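# How do I give my character a curse backstory when the setting already has 24 players' worth of history?

**Ojārs Lukoševičius**

Hi everyone! First post on this site, and I'm so excited about this game that I've probably gone overboard, so please bear with me.

I've joined a play-by-post fantasy game set in a kingdom called Stesurau. It's been running for years, there are 24 players, and the shared wiki is enormous. I've been reading it every night and I love it. Ghost taxes! A court wizard who is legally a boat! I want my character to feel like she grew up there and didn't just fall out of the sky.

She's called Lill. She's a ferry pilot's daughter from Salley, the river town, and she carries a curse: whatever promise she makes out loud, the person she makes it to forgets it by morning, but she still has to keep it. I thought of it in the shower and nearly slipped getting out to write it down.

My problem is where the curse comes from. The wiki says all curses in Stesurau go back to the fall of Stanmont in the year 1377, when the abbey burned and the "nine tongues" got loose. Eight of the nine have been claimed by other players. The ninth belongs to a villain the game master is saving for later, and the application guide says very plainly not to touch it. So I've got a cursed character in a world that has run out of curses.

I've written 3000 words already (sorry) and the application limit is a lot less than that. Roughly half of it is about the river.

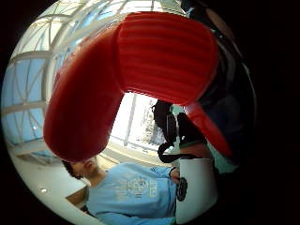

Salley itself I'm pretty happy with, and I'd hate to lose it. The wiki only says the town is "wrapped by water," so I had to decide how. I went with the shape of that big red blow-up pillow: the river comes down one side as a thick, blunt arm, swings right over the top of the town, and narrows as it slants away on the other side. Everybody lives in the gap in the middle. I even took the ridges, so the wide part of the bend has long lines of sandbars running across it, and only the ferry families know the way through. Lill learned them by heart before she could read. Does that count as too much invention for a newcomer? And can I have my curse without stepping on anyone?

---

**quillandkettle**

Oh, I love her already! Please don't throw that curse away. It gives other players something to do, and that's gold in a group game. Think about it: every time Lill promises somebody something, the other writer gets to play a person who has no memory of it and can't work out why this ferry girl is standing in their yard at dawn with a goat.

On the origin, my advice is to stop looking for a free slot in the big event. You're treating 1377 as the only door in. Go back and read how the eight claimed tongues are worded. In nearly every old game I've been in, the first few were written loosely and somebody left a thread hanging: a servant who ran, a letter that never arrived, a cousin who gets mentioned once. Write to the player who owns it and ask if your curse can be a leak from theirs. I've done this four or five times and only been turned down once, and even that player came back two months later with a better idea than mine.

Say something like: "I love what you did with the third tongue. Would it bother you if a ferry pilot's grandmother carried it across the river one night and a bit of it rubbed off?" Then stop typing. Don't send them the 3000 words! They'll want to help make it, and a finished thing doesn't leave them much room.

The ninth tongue, leave completely alone. Don't hint at it, don't have Lill dream about it, don't give her a birthmark in the shape of a nine. Game masters can smell that from three towns away.

For the length, my trick is to write the scene where the curse first costs her something, and cut whatever a reader doesn't need to follow that scene. The rest goes in your own notes and comes out in play, where people will enjoy it far more. Your river stuff will be wonderful in play. In an application it's a geography lesson with a girl in it.

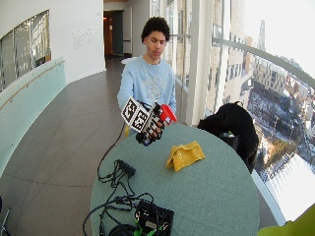
**pellamoor** replied to quillandkettle:

Agree with nearly all of that, but I'd be careful about the "leak" idea if the other player has gone quiet. I tied my knight to somebody's vampire duchess, the writer left the game in September, and my whole backstory got frozen with hers. Check the dates on their last few posts before you ask!

**quillandkettle** replied to pellamoor:

Ooh, yes, good catch. Ask two people if you can, and pick whoever writes back sounding keen.

---

**dragonsbreakfast**

just make it a blessing that went wrong. wiki says CURSES come from stanmont, it doesn't say anything about blessings. problem solved. also cut the river

**Ojārs Lukoševičius** replied to dragonsbreakfast:

That is sneaky and I like it a lot. I'm not cutting the river, though!

---

**Hesper of the Low Shelf**

I'm going to add to the blessing idea above, which is short but really good, and it deserves a bit more air.

Suppose Lill's mother was dying, or drowning, or just about to leave town for good, and she asked the river shrine for one thing: "Let my daughter always keep her word." She got exactly that. Nothing in it says anyone else will remember. You now have an origin that's small, sad, and local, and it belongs to you from end to end. It never goes near Stanmont. It also gives Lill a reason to be angry at somebody she loves, and I'd read fifty posts of that without a break.

What I like best is that the people in the game can be wrong about it. Every scholar in Stesurau knows that curses come from the abbey. So when Lill turns up with her trouble, they'll assume she's got one of the nine tongues in her, and they'll argue over which. The players who own those tongues get dragged in by their own characters, happily, with no permission needed from anyone, and you've tied yourself to the big history without claiming a scrap of it. (Do tell the game master the true version in your application. Surprises are for the other players.)

As for whether you've invented too much: no, I don't think so! "Wrapped by water" is an invitation if I ever saw one. The things that get newcomers in trouble are kings, wars, gods, and anything that tells another player what their character did or knew. Sandbars are fine. Sandbars are great. People will start getting stuck on them by the second week.

I would check one thing, and that's whether anyone has already written a scene where a character rides into Salley by road. If the river goes most of the way around, the road has to come in through the open side, and a throwaway line about "the north gate" from years back could trip you up. Search the wiki for Salley and then search the game threads too, as the wiki never catches everything.
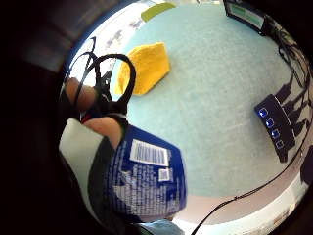

The other half of the trouble is length, so let me show you how I'd lay the application out. I'd give it four short paragraphs. Start with Lill at work on the ferry, grown up, doing something she's good at. Then one promise, made without thinking, and what it cost her. Then what her mother asked for, told in as few lines as you can stand. Finish on the trouble she's in right now, left wide open so another player can walk into it.

Here's a rough go at the second one, which you're welcome to take, bend, or laugh at:

> She told the baker she would sit with his father through the fever. In the morning the baker found her by the bed and called the watch. She sat there while they shouted. She sat there while they took her by the arms, and when they put her out in the street she went around to the window and stood beneath it, since that was as close to sitting with him as they had left her.

It doesn't explain a thing about the curse, and I think you still get it. The explaining can wait until someone in the game asks her.

One more practical question you'll want an answer for before you start: what counts as a promise? If she says "see you Wednesday," is she bound? Can she be tricked? Does a nod do it? You don't need to put it all on the sheet, but other players will test it on day one, some of them gleefully, and you'll have more fun if you know where the edges are. I'd let written promises be safe. Then she can carry a slate around and refuse to speak at awkward moments.

**Ojārs Lukoševičius** replied to Hesper of the Low Shelf:

The slate!! I just got up and walked around the kitchen. Yes to the mother, yes to the shrine, yes to the scholars being wrong. I searched the threads and found exactly one north gate, in a tavern song, so I'm going to say the song is about some other town and that people in Salley get cross when you sing it.

I've got the draft down to the four paragraphs now and the sandbars get one sentence. Sending it to the game master tonight.

**pellamoor** replied to Ojārs Lukoševičius:

Come back and tell us if she gets in! And ask whether "see you Wednesday" counts, I need to know.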